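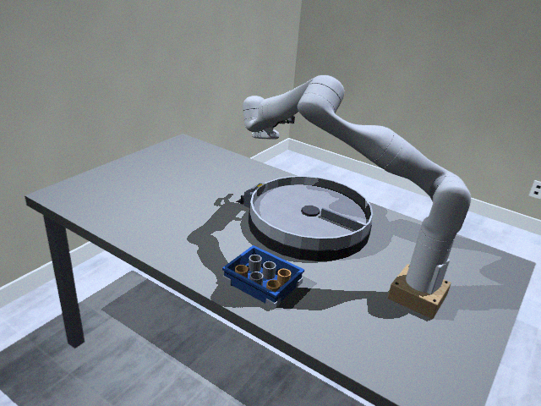
The cell in the sim this morning, arm above the tray, gripper empty, cups in the blue bin.

Up at half past five, couldn't get back to sleep, so I drove in early and had the office to myself until eight. Porridge at my desk. I had the sim open before the kettle finished and left it up on the second monitor most of the day, which helped more than I thought it would while I was rewriting the cell rules.

The rules document has been bothering me since winter. It started as a page that Girish wrote when we had a single arm and two people allowed near it. Then everybody who had a fright added a line, and now there are lines that contradict each other. One says never to enter with the drives on. Another tells you how to teach a point by hand, and you need the drives on to do it. New people read the first line, then watch someone do the second, and decide the whole thing is for show. I would too.

So today was the rewrite. I split it by what state the cell is in: running, held, teaching, isolated. Each state gets its own page and says who can be where. If a rule doesn't belong to a state it goes in general housekeeping at the back. Most of the old lines found a home quickly. A few I couldn't place, and when I asked around, no one could tell me what they were protecting us from. "Do not stack on left side" is one. Left side of what, looking from where? I've put those on a list for Girish and he can have until the end of the month to claim them.

The first proper argument was about the sim. Damir Vasić wants a program to be allowed on the real arm as soon as it has passed in Zundia. His point is that the sim catches collisions better than a tired person with a pendant, and I agree with him on that. My point is that the sim only knows about what we've put in it. There's the table, the arm on its block, the tray, the bin and the cups, two walls and a power outlet. There's no air hose, no cable bundle, no stool that someone has pushed in under the table. There's also no person. A clean run in there tells me the path misses the table and the tray. It tells me nothing about Harish leaning in for a dropped cup.

We went back and forth until Shakuntala came in for the printer and asked what the sim pass was evidence of. That turned out to be a good way to write it. The rule now reads: "A pass in simulation is evidence that the path is clear of modelled objects. The person requesting release must list the objects that are in the real cell and not in the model." It takes five minutes to make the list and somebody has to walk out to the cell to do it. Damir says people will copy the last list. Probably some will. I've added that the list has to be initialled by a second person standing at the cell, and he let it go at that.

Then numbers. We want 100 clean cycles in the sim before anything is released, and every one of them with the bin in a slightly different spot. At the moment the bin sits on an angle near the front of the table and most of the programs have only ever seen it there. On the real bench it gets bumped every time someone refills it. Shakuntala suggested shifting it by up to 30 millimetres either way and I took that as it came. It's more than I've seen it drift in a shift, and if a program can't cope with that then I'd like to find out on the monitor.

A clean cycle also needed a definition, it seems. I had assumed we all meant the same thing. Damir counts a cycle as clean if every cup ends up where it should. Faustino counts it as clean only if nothing touched anything it wasn't supposed to along the way, so a cup that scrapes the rim of the tray and still lands fine is a fail for him and a pass for Damir. I've gone with Faustino. The scrape matters more to me than the landing. Damir thinks this will double the time to release and he may be right — we'll see in a month and change it if it's silly.

There was a smaller matter about the start position. I've written that every program begins and ends with the gripper empty and well clear of the table, and that the operator confirms it by looking, from outside the cell, before pressing start. Some of our older programs begin wherever the last one left off. Those will have to be fixed. I made a list of them and it's longer than I'd like, and a couple are mine.

Lunch was leftover lentils. Walked around the block afterwards, windy, bins over all down the street. Rang Mum and she's decided against the new fence after all that.

Faustino Beltrán rang at two from Cedow. They've got the same arm down there and he wanted to know what we were doing about teaching speed. They'd been letting the experienced ones teach at a higher speed than the new ones, and he's not comfortable with it any more. I told him we have one slow limit for everybody, it's locked, and I have the key. He asked whether that includes me. It does. I gave the spare to Girish in autumn for that reason. He's going to propose the same thing and expects to be unpopular for a while. He also wants a copy of the rewrite, so now it has to be readable by people outside this building, and I went back through and took out all the nicknames. "The beast" is now "the compressor". I'd left "Gary" in two places and had to think for a moment which thing was Gary.

While we were on the phone he raised the question of what happens after a protective stop. Ours said "investigate and restart". That's not much of an instruction. We wrote this one together over the phone:

After any protective stop, the operator leaves the cell stopped and writes down the time and what the arm was doing. The operator looks for the cause from outside first. If the cause isn't found in 30 minutes, the program is withdrawn and goes back to simulation. Nobody restarts to see if it happens again.

The last sentence is the one we all break. I've done it myself, in March, and got away with it. It's tempting when there's a pallet waiting. I expect I'll have to say it out loud at the briefing as well as print it.

Harish Gautam read the teaching page for me in the afternoon. He's only been here six weeks so he's the best reader I've got. He found a step that told him to let go of the enable switch before it had told him to pick it up. He also didn't know what "tool centre" meant and hadn't liked to ask. I've put a short word list at the front. He asked if he was allowed to stop the cell when he just had a bad feeling about it and hadn't seen anything wrong. I said yes straight away, and then noticed it wasn't written anywhere. It's on the first page now: anyone can stop the cell for any reason and doesn't have to explain it before pressing the button. They do have to write it in the log afterwards, same as the others.

The log is the weak part. It's a hardback book on a string and half the entries say "stopped, ok". Shakuntala Shakya wants to move it into Lilix with the maintenance records so that we can search it. I'm in favour, but I don't want a login between a person and a blank line. People will write in a book with gloves on. They won't type a password. For now the book stays and she'll copy it across on her admin morning, and we'll try a tablet at the cell when there's money. I put it in the budget notes.

The Vishwakarma people are visiting in August and they've asked to see the cell with work going through it. Girish would like the guard panel off on the visitor side so that they can get a better look. I said no. He said he'd expected that and had to ask. We'll put the monitor out there with the sim view on it and they can look at that from any angle they please, and watch the real one through the panel like the rest of us. I wrote a visitor rule while I was annoyed about it and then rewrote it when I wasn't. The second version is shorter.

Things still open tonight:

The old programs with no proper start position, mine first.
Who signs release when Girish and I are both away. Shakuntala, I think, but she needs to be asked and she needs the training day.
Whether changing the cups counts as a change that needs a new risk assessment. Damir says a cup is a cup. I say a heavier one behaves differently if it's dropped from a height. Leave it until we've both slept on it.
New labels for the isolator. The old ones have faded and one has had tea on it.
A line about sleeves and lanyards. We do this anyway but it's only ever been passed on by word of mouth.

Printed the draft at ten to five, all of it, and left a copy on Girish's chair so he can't say he missed it. Drove home in the rain. Chops and frozen peas. My shoulder is sore again from the mouse and I should move it to the other side of the keyboard, I keep writing that down here and not doing it. Dentist rang while I was driving and left a message about moving the appointment. Must ring them back before nine.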